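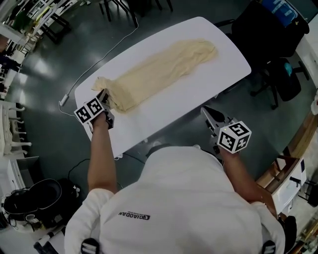 At the table, with one end of a piece of beige fabric held in the gripper.

News > Scholarships and Awards > Study Abroad

Cisneros bursary opens for a new round, with more places than before

Reading time: 2 minutes

October 17, 2021

Students hoping to spend a year at a university overseas have a little extra to look forward to this autumn, as the Cisneros Bursary has opened its doors to applications once more -- and we are very pleased to say that there will be 12 awards on offer this time, up from five in the last round.

For anyone who hasn't come across it before, the bursary is run by the Wosden Trust and gives each successful student £1100 towards the cost of settling in abroad. It can go on flights, a deposit on a room, textbooks, a winter coat if you happen to be heading somewhere chilly, or any of those other bits and pieces that seem to eat up a student's savings in the first few weeks of term.

Tiburcio Cuevas, who looks after the scheme, told us he had been delighted by the last set of applications, which passed 100 for the first time. "We read every single one, and some of us read them twice," he said. "There were people we would dearly have loved to help and couldn't, so being able to go back to the trustees and come away with more places was a lovely moment."

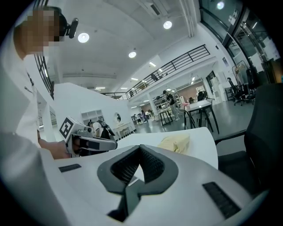
Light grey grippers at the edge of a white table.

You can apply if you are 18 or over and hold an offer, conditional or otherwise, from a university outside the country where you live now. Any subject will do, and part-time students are welcome too, as are those going back to their studies after a good long break. The form asks for a short letter in your own words and the name of one person who has taught you or worked with you.

Marisol Tapia, who won an award last time and is now in the second month of her master's, has kindly offered to answer questions from new applicants through the Flondico student network. Her own advice is to write the letter early, leave it in a drawer for a few days and then read it out loud to somebody patient -- in her case it was her grandmother, who asked for two paragraphs to come out and was quite right about both.

Applications close at the end of the winter term, and everyone who applies will hear back by May, whichever way the decision goes. Forms can be had from the Wosden Trust office or from your college's study abroad adviser.

Contact us | © 2021 Jumden Student News | Back to top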